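Trenard Bench Cell with Lernton simulator: review after one season on a packing line

Reviewed by Inès Hamel
3 Dec 2023

Rating: 7 out of 10

Unit reviewed: single-arm bench cell, two-finger gripper, overhead camera, controller cabinet, and a one-seat license for the Lernton simulation package. Installed in July at the Aubert packing site in Sernonberg. Purchased at list price, no discount, no contact with the vendor before this text was written.

Background

Aubert packs small gift and travel sets: playing cards, pencils, pocket puzzles, notebooks, boxed odds and ends. A set is specified on a paper sheet, the parts are tipped onto a bench, and a packer picks them into a carton insert. Batches are short. The same bench may run four different sets in a shift, which has always ruled out fixed tooling.

The cell was bought for the picking step only. Carton folding, label application and final check are still done by hand. I supervise the packing room and wrote the acceptance criteria. Kenji Pettigrew was the lead packer on bench two and is now the person who runs the cell, so much of what follows comes from his shift notes.

Hardware

The arm bolts to a base block on the table. Assembly took one morning with two people and a hoist. The cabinet needs its own circuit and clear space at the rear for the fan, and the manual gives that clearance only in an appendix. The supplied cable loom was too short for our layout and we ordered an extension.

Gripper stroke is adequate for every rigid part we stock. Cards packed flat are a problem. A single loose card lying on the bench offers the fingers nothing to close on, and the tool pushes it along the surface until it meets another part. Trenard sells a suction attachment for this. We did not buy it, and loose cards now go in by hand after the cell has finished.

Fingertips are a consumable. We changed the first pair after 11 weeks, when the surface had worn smooth and pencils started to rotate in the grip. Replacement requires one hex key and a recalibration routine. The routine must be run to the end; if it is interrupted the controller keeps the old values and gives no warning.

Noise is low. The packers on the next bench hold a conversation at normal volume, which was on the acceptance list.

Simulator

Lernton is the stronger half of the purchase. A new set is built in the simulator first: parts are chosen from a library or modeled from measured dimensions, scattered on a virtual bench, and the arm attempts the pick sequence. Shadows and lighting are rendered, and the scatter can be changed between runs. The operator looks at the failures, edits the grasp point or the approach angle, and runs it again.

Modeling a plain box takes a few minutes. Parts with open tops or loose contents take much longer. Our ball puzzle is the worst case in the catalog: shallow, open, with free-rolling balls, and walls that must be gripped without tipping. The default grasp suggested by the software was at the corner. Kenji moved it to the side walls, lowered the closing force one step, and slowed the lift.

The part editor is dated. Dimensions are typed into separate windows, undo works one level deep, and a part cannot be renamed once it has been used in a set. Export to the cell is reliable. I have no failed transfers in the log.

Agreement between the simulator and the real bench is good for boxes and fair for pencils. It is poor for anything with a flexible cover. Notebooks behave as rigid slabs in the software and bend on the bench. We treat simulated results for notebooks as a check on reach and clearance and ignore the grasp outcome.

Throughput

On sets made entirely of rigid parts, the cell completes 70 inserts an hour. An experienced packer working by hand is faster than that in the first half of a shift and slower near the end. Over a whole shift the totals come out close, with a small advantage to the cell on long batches and a clear disadvantage on short ones, where changeover eats the gain.

Changeover between two sets already in the library takes 13 minutes, most of it spent clearing the bench and loading the new inserts. The software part is short. A new set that has to be built from nothing should be planned for the day before.

What it changed for the packers

No position was removed. The written agreement covers the first year, and the packers have asked for it to be extended. Management has not answered yet. I think it should be answered before the second cell is discussed, and I have put that in writing.

The work itself is different in ways the sales material does not cover.

Bench rotation used to be hourly. A packer moved between picking, folding and checking, and the picking hour was regarded as the easy one: seated, with something to do with both hands and room to talk. The cell has taken that hour. The rotation is now folding and checking, both done standing. Two packers reported sore wrists from the extra folding within the first month. We have since added a seated loading position at the cell and shortened the folding turns. Complaints have dropped. Any site buying this unit should redraw the rotation before installation.

Pace is the second change. The cell does not slow down when cartons back up at folding, unless it is told to. For the first weeks it was left at its default rate, and the folders felt it was setting the speed of the room. Kenji now holds it below the default and gives the folders a pause button at their own station. The button is a standard input on the cabinet and cost very little. It made more difference to how the cell was received than any of the training.

Third, skill. Kenji's job has become a technical one. He spends a good part of the week at a screen, knows the grasp parameters for every part, and has been regraded. He was chosen because he asked. Others have asked since, and the single license is a real obstacle: only one person can have the simulator open, so only one person can learn it. A second seat is priced as a full license. Trenard should offer a training seat, and I have marked the product down for its absence.

Some hand knowledge has also become visible. Packers knew to turn a card box before lifting it so that it landed the right way up in the insert. It was never on the sheet. It had to be described, written down and entered as a rotation step. The packers who supplied these details were not credited in the part library at first - the author field holds one name - and we now use the notes field for it.

Faults and support

The overhead camera lost calibration twice, both times after the bench was cleaned and bumped. A protective rail fixed this. One controller fault required a replacement board, which arrived in four working days. Phone support is competent but reads from the current manual, and the current manual describes a menu layout that our version does not have.

The emergency stop functions as specified. Restart after a stop requires the operator to confirm that the bench is clear, then home the arm. Packers were tested on this individually.

Simulator views

Rendered views of a mixed bench. The first is the wide view; in the second the gripper has the small wooden box with the balls between its fingers.

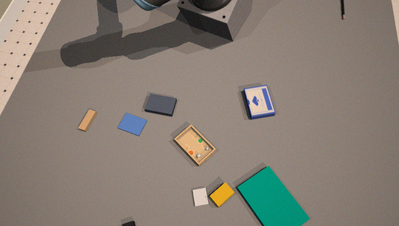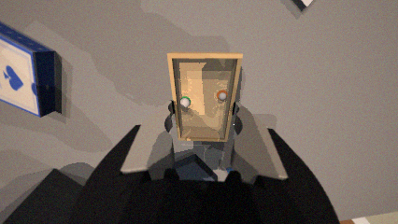 Advice before purchase

Measure the share of your parts that are rigid and have two parallel faces. Below two thirds, add the price of the suction attachment to the quote.

Ask for the second license during negotiation. After delivery there is no room to move on price.

Name the operator early and let that person attend installation. Kenji was present for ours and learned the calibration routine from the installer, including the point about interrupted runs.

Install a pause input at every downstream station. Agree in writing on who may change the rate.

Order the long cable loom and one spare set of fingertips.

Scores

Arm and gripper: 7
Simulator: 8
Part editor: 5
Documentation: 5
Support: 7
Licensing terms: 4

We are keeping the unit. The suction attachment is on next year's budget request, and the notebook sets remain on bench three, packed by hand.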